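Open day at Lund draws a crowd

I finally made it over to Lund for the open day, and I wasn't the only one – more than 81 of us squeezed in! Hrefna Sveinbjörnsson ran the demo I'd come for: two robot arms, a few plates and a bunch of foam letters.

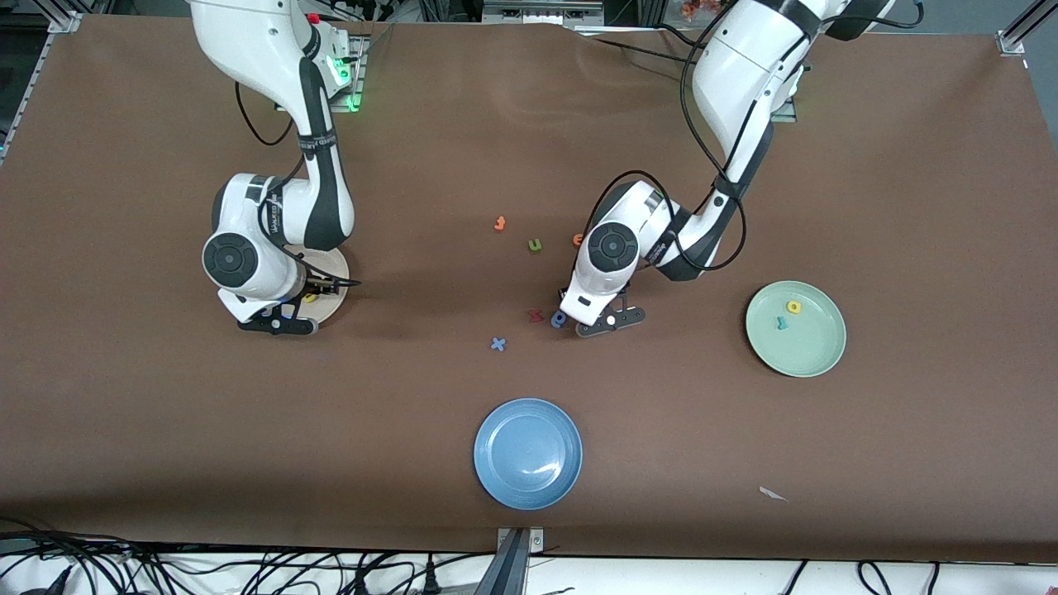

Hrefna told us her group has been at this for two years, and she was great with the kids, who had a million questions (mostly about whether it can spell). Bjarke Ragnarsson says they'll open the doors again in September. I'm going!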